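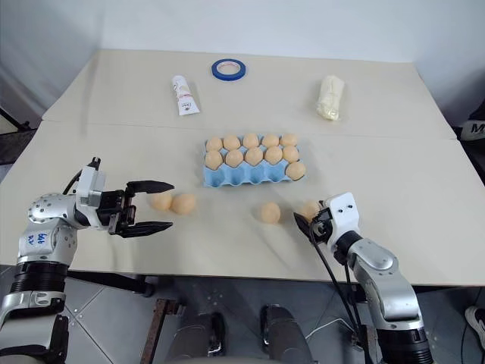
3 min read

Claver egg tray: a review after three months

By Uliana Vakulenko

We buy our eggs from a neighbour who keeps hens, and she gives them in a paper bag. For years I put them in a bowl, and always the oldest eggs stayed at the bottom. In March I finally bought the light blue tray from Claver, the one with three rows of five cups.

The price at Jedlow was 400, with 80 more for delivery. For a simple tray this is not cheap. I compared it with the tray from Pant, which costs less but has a lid that I did not want.

What I like: the cups are deep enough that an egg does not roll when I carry the tray across the kitchen. Between the cups there are raised peaks, and they keep the shells apart. I fill the far row first and take from the near one, so I always know which eggs to use. It is also easy to wash under the tap, although water stays between the peaks and you must shake it well.

What I like less: big eggs do not sit quite inside the cups at the ends. They hang a little over the edge, and I once broke one against the fridge door. Fifteen places is also an awkward number for us, as our neighbour sells by the dozen and two dozen do not fit. My sister Roksolana Mykhailiuk has two of these trays and puts one on the other, but only when the lower one is empty.

I would buy it again for a family which eats eggs most mornings. If you cook for one person, the small Getilo tray with 6 cups takes less space on the shelf.

My mark: four out of five.

Related reviews
Getilo small egg tray
Pant bread box with lid
Three butter dishes compared
Jedlow kitchen scales, second look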